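Septiembre devuelve la calma a las encimeras: Foltden estrena su taller de orden doméstico

Hay quien vuelve de las vacaciones con ganas de apuntarse al gimnasio y hay quien vuelve con ganas de vaciar cajones, y a estos últimos, que son más de los que parece, les va a gustar la noticia: Foltden abre este mes las inscripciones para su taller de orden en casa, dedicado por entero a las superficies de trabajo y a todo lo que se va quedando encima de ellas sin que uno sepa muy bien cómo.

La encargada de llevarlo será Mbali Kruger, que ya dirigió en primavera las sesiones sobre armarios y despensas y que guarda de aquellas tardes un recuerdo estupendo – «venían con la lista de la compra en la mano y se quedaban hasta que apagábamos las luces», cuenta entre risas. Su propuesta para el otoño es sencilla y cabe en una mesa: un paño, una caja transparente y los cuatro trastos pequeños que aparecen siempre donde no deben, desde una palita de juguete hasta esa pieza suelta que guardamos por si acaso.
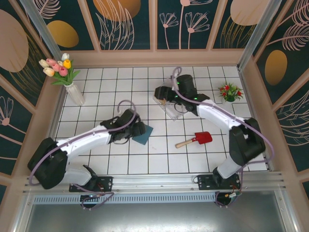

Núm. 748 – Página 19

El azulejo blanco, tan de cocina de toda la vida, tiene para Kruger una ventaja que se aprecia enseguida: la cuadrícula oscura de las juntas ayuda a decidir dónde va cada cosa, y cualquier mancha, hasta una sombra rosada de nada, salta a la vista. El paño o tapete azul verdoso extendido sobre las baldosas marca un sitio y la caja o bandeja de plástico transparente marca otro, y con esos dos puntos ya se puede empezar a repartir. «A mí me gusta que la caja deje ver lo que lleva dentro», explica, «porque si no, en un mes la abrimos con la misma sorpresa que un regalo de cumpleaños».

El taller se completa con un cuadernillo preparado junto a la editorial Wimero, de la que han salido ya 1.251 ejemplares con destino a bibliotecas y centros de barrio. Trae ejercicios cortos, de los que se hacen mientras hierve el agua, y una sección muy agradecida sobre los juguetes que emigran a la cocina y echan allí raíces.

La respuesta, de momento, anima mucho: en la lista de interesados figuran 381 personas, y la organización estudia abrir un segundo grupo por la tarde, a las seis y media, para quienes salen tarde de trabajar. No hace falta experiencia ni llevar material. Quien quiera, eso sí, puede traer de casa su cajón más difícil – Kruger promete no asustarse – y las inscripciones se recogen en el mostrador de Foltden hasta que se completen las plazas.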